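Setting up your party playlist in Rurnex

August | By the Rurnex help desk writer
14 comments | 99 shares

Part 4: Building the running order

OK, so you've got your account, you've plugged in the speakers and you've done the sound check from Part 3. Now for the bit I love – deciding what gets played and when! I've used this for anniversary dinners, graduations and one very long family reunion at the Flurkcombe hall, and the steps are the same whatever you're celebrating.

1. Open Rurnex and tap New Event. Type in a name you'll recognize at a glance. I once had two events both called "Party" and loaded the wrong one in front of 101 guests, so please learn from me.

2. Set the start time and the end time. If the hall wants you out at 11:00 p.m., put 10:45 p.m. as the end. The last song will fade out by itself.

3. Tap Add Block. A block is just a chunk of the evening. I normally make one for arrivals, one for dinner, one for speeches (leave it silent) and one or two for dancing.

4. Drag songs from your library into each block. The bar along the top turns green when the block is full.

Note: The starter library has 1,482 tracks in it, and you really don't need to scroll through them all. Use the Mood filter and then the Decade filter, in that order. The other way around works too, but it's slower and I get impatient.

5. For the dinner block, tap the little speaker symbol and pull the level down to 40. People want to talk to their cousins! You can nudge it up later from your phone.

6. Mark the must-plays with a star. These are the songs the hosts asked for by name – first dance, cake, grandma's favorite, all of that. Starred songs never get skipped, even if the evening runs late.

Caution: Don't star everything. If the starred songs add up to more time than the block has, Rurnex will run straight past your end time, and the hall may charge you for it.

7. Connect the Pimeck light bar if you rented one. Hold its power button until it blinks twice, then choose Lights > Pair. Pick Slow for dinner and Beat for dancing.
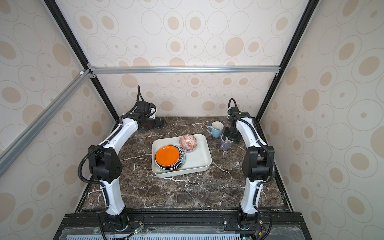 8. Go back to the event page and tap Save Offline. My last full evening came to 452 MB, so check you've got room on your phone or tablet before you start. Do it at home on your own Wi-Fi if you can, as hall Wi-Fi tends to crawl once everybody's on it.

9. Switch on Airplane Mode and press play on each block for a few seconds. If a song is grayed out, it didn't save. Remove it, add it again and repeat step 8.

Note: If you bought the Khúc song pack, those tracks download separately. Look under Extras and tap the arrow next to the pack name.

Caution: Keep the cable between the tablet and the mixer off the dance floor. Tape it down along the wall, and bring more tape than you think you need (I'm always short).

Once all the blocks play in Airplane Mode, you're ready for Part 5, where I go through the microphone settings for speeches and toasts.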